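Strand Divided Tray, Shallow, Green
Flurnorside Home Storage
Item no. 1629

Overview

The Strand is a shallow rectangular tray with fixed dividers, intended for small textiles and the flat items that tend to collect with them: socks, folded cloths, underwear, sachets, packets. It can be used inside a drawer, on a shelf or on a bed while laundry is being sorted. The tray is open at the top. A lid is not available for this depth.

The compartments differ in width. Narrow ones take single items folded lengthwise or stood on edge; wide ones take a cloth folded in quarters or a garment that does not hold a fold.

Specifications

Type: shallow divided tray
Shape: rectangular
Color: green
Dividers: fixed, running front to back
Lid: none
Stackable: yes, empty only
Sold as: single tray or set of 3
Item no., single: 1629
Item no., set of 3: 2846
Warranty: 5 years

Loading

Fold items to the height of the divider or slightly above it. Items stood on edge stay upright when the compartment is at least two-thirds full; below that they lean and should be laid flat. Long pieces can hang over the front rim when the tray is on an open surface, but must be tucked in before the tray goes into a drawer.

Flat, narrow goods such as sleeves and strips can be laid along the top of a divider during sorting. They are not secured there and will shift when the tray is carried.
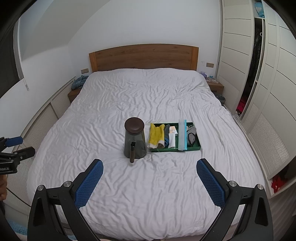
Strand tray in green, loaded with folded textiles and a small packet, on a double bed. The lidded pitcher to its left is not included.

Use on soft surfaces

On a mattress or duvet the tray follows the surface under it. Wrinkled bedding will tilt it slightly. This does not affect folded textiles, but loose packets may slide toward the low side. Smooth the bedding first, or set the tray down near the middle of the bed and load the wide compartments before the narrow ones.

Do not use the tray to carry pitchers, glasses or other tall vessels. The rim is too low to hold them upright. For drinkware, see the Mirkico serving trays, which have a higher wall and a grip surface.

Use in drawers

Measure the inside of the drawer, front to back and side to side, before ordering. Allow a finger's width on each side for removal. Two Strand trays can be placed next to each other with the long edges touching. The tray does not have clips, and it will move in a drawer that is opened quickly - the Cideo liner sheet, sold separately, prevents this.

Cleaning

Empty the tray and wipe with a damp cloth and mild detergent. Dry before refilling, with attention to the corners at the base of each divider. Do not use abrasive pads. Not suitable for the dishwasher.

Ordering

The single tray (1629) ships flat in a sleeve. The set of 3 (2846) ships nested, with paper between the trays. Remove all paper before use. Trays from the set and trays bought singly are the same size and can be mixed.

Returns are accepted for unused trays in original packaging. Marks from drawer runners or adhesive labels count as use.

Related items

Cideo liner sheet
Mirkico serving tray
Strand divided tray, deep

Page updated September 24, 2025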